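November 14, 2021

Glaze day again. Got the Greltum matte mixed up for the third time since September and I think I finally like it. Went with 1,557 grams dry, plus 2 percent bentonite so it stops settling into a brick at the bottom of the bucket. Sieved it twice and let it sit while I ate lunch.

Dipped 2 tiles in it. One on the Hattar stoneware, one on the brown clay - the brown one went on thicker, so watch that if you're using it on mugs. Both are on the top shelf of the little kiln, which is 75 percent full. If you have small stuff, add it!

I also read the Pranduren notes on slow cooling again and still don't follow the part about the hold. Somebody please explain it to me over coffee. Going to try a plain drop first and compare.

Still to do: label the new buckets, order more cobalt, wash the big sieve (sorry).

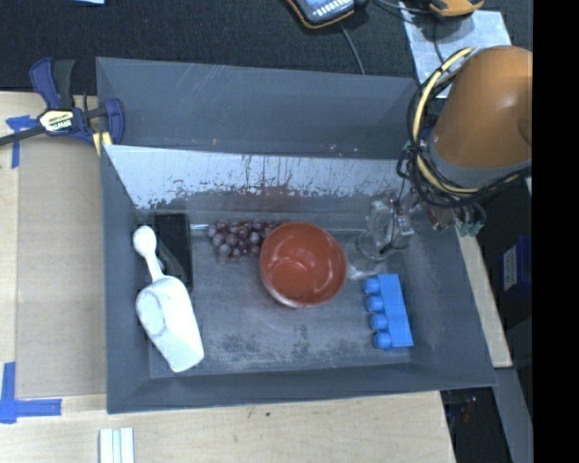
Clekus Clay Workshop, Glaze Team

Kiln opens Tuesday after lunch - bring gloves.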